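Open day at the Geletti workshop, Dultham
Posted 05/10/2022
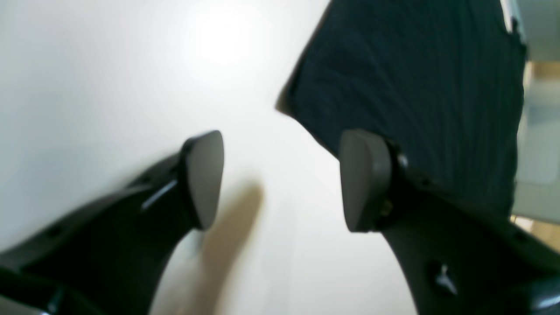 I signed up for the open day back in December, when the first notice went out, and by spring the list was full at 40 names. The building is behind the old bus garage in Dultham. There is parking on the street, but most of it was gone by the time I got there, so come early if they run it again.

Geletti does handling work for small laundries and garment finishers. They take in a customer's problem, usually a piece of cloth that has to get from one place to another without being creased, and build an arm and a program around it. Javov, the other name on the door, is the software side. The two shared one office until last year and still share a kitchen, where the coffee was.

Visitors were split into 2 groups. Mine went to the fabric cell first, with Arnulfo Rivadeneyra, who has run it since it was set up. He talked for a while about why cloth is harder than boxes. A box is the same shape every time. A skirt is a different shape each time you put it down, and dark material on a white table gives its own trouble with glare. They have tried turning the lights down and tried moving them, and he said they are still not happy with either.

The arm has two fingers with a gray pad on the tip of each, and a small camera at the wrist that looks out past them. Someone asked why there wasn't one big camera overhead. There used to be, he said, but the arm got in its way at the moment you most wanted to see. He passed a spare pad around. It was softer than I expected, with a slight drag to it when you rubbed it with your thumb. Pads get swapped after 200 hours whether they look worn or not.

After that we were allowed to try driving the arm by hand. Each turn was short. I got hold of a dish towel on my third attempt and dropped it next to the bin – the man after me did better.

The second half was the Escobar line, an older folding machine they bought used and are rebuilding. It was not running. We looked at it with the covers off for 30 minutes, which was too long for anyone without a background in belts and rollers.

Sandwiches at the end, and a sheet to fill in. I asked for a longer turn on the arm and a shorter one at the folding machine. Entry was free. The floor is level all the way through except for one step by the kitchen.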